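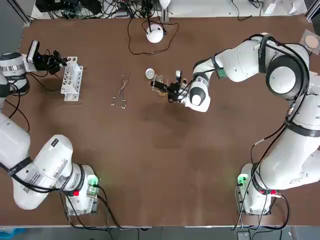
About Levavlow

Hi, I'm Corrado Donati, and Levavlow is what happened when I ran out of room in my garage. We're a shared workshop for people who build robots and automated gadgets in their spare time, plus a very small company that sells a few of the things that have come out of it. I answer the emails, I order the screws, and if you come by on a weeknight I'm probably the one under a table looking for a dropped washer.

How it started

I used to fix packaging machines for a living. Good job, lots of driving. At home I was building a little arm out of hobby servos that was supposed to water my tomato seedlings, and it mostly threw water at the wall. My neighbor saw it through the open garage door and asked if she could bring over her own project, a sorter for her late father's coin collection. Then her nephew came. Then two people from his old school. By November of that first year there were cars all down the block and my wife very kindly suggested I rent something.

So I did! The place we're in now used to be a flooring showroom. It has 2,560 square feet, a loading door that sticks when it rains, and much better power than any house I've lived in. We kept the showroom's sample floors for a while, so you could walk from cherry to slate to some kind of fake bamboo on your way to the bathroom. I miss that a little.

What we work on

All kinds of things, but the big shared build at the moment is Sustus. It's our two-arm bench helper for small lab chores: picking up glassware, setting tubes in a rack, moving a dish from here to there. The idea came from a member who keeps a home lab for testing well water and got tired of handling the same little containers all evening. Everybody who heard about it wanted in.

We run Sustus on the big brown table with one white arm at each side, a black gripper on each, and the ordinary stuff a person would use laid out between them – test tube rack, a pair of long metal tongs, a little round glass dish, that sort of thing. The bases have a green light on top and a red button on the side, and new folks learn about the red button before they learn about anything else.

Glass is hard. I'll say that up front, since people tend to come in thinking the hard part will be the programming. A clear glass container barely shows up to a camera if the light is wrong, and a gripper that's perfectly happy holding a block of wood will either crush a thin wall or let it slide. We spent most of one winter on finger pads. We tried rubber from a bike tube, silicone baking mats, shelf liner, the thumb off a dishwashing glove (pretty good!) and a foam that left crumbs on everything. The log for that stretch has 73 grip tests in it and some fairly rude handwriting, mine included.

Cables are the other thing. Two arms means twice the wiring, and every time we think it's tidy somebody adds one more line for one more sensor. We strap them to the links and leave enough slack for the elbow to bend, and then we go back and do it again. If you love cable management, please, please come see us.

The other stuff

Sustus takes up a lot of the talk around here, but plenty of people never touch it. We have a member building a loom that changes its own thread colors, a retired couple automating their model railroad, and a teenager whose cat feeder is honestly better engineered than my first car. You bring what you're building, and you get a bench, decent tools and somebody nearby who has probably made the same mistake.

We also make the Brurnel, a small clamp-on stand for holding a circuit board while you solder it. I designed it for myself and kept giving them away, so now we sell them from the front counter and by mail. It pays for the coffee and a fair bit of the electric bill. The Ghumman, our adjustable parts tray, should be back once I get the hinge right. I know, I know, I said that last year too.

Who can join

Anybody 16 and up, and younger kids with a grownup along. You don't need a background in robotics. Right now we have 47 members, and they include a dental hygienist, two bus drivers, a piano teacher and a couple of real engineers who are very patient with the rest of us.

Membership is month to month. That gets you a shelf, a key fob and use of everything in the main room after a safety walk-through. The arms and the laser cutter need a separate sign-off, and you'll do that with me or another trained member. Plan on an evening for it. We start slow, with the speed turned way down, and you'll move one arm by itself before you get to try both.

If you'd only like to look around, that's fine too. Send a note through the contact form and tell me what you're working on, or what you wish you were working on, and I'll find a time when the shop's open and there's something moving. Wear closed shoes, tie back long hair, and park on the side by the loading door. If it's raining, knock hard and give me a minute to get it open.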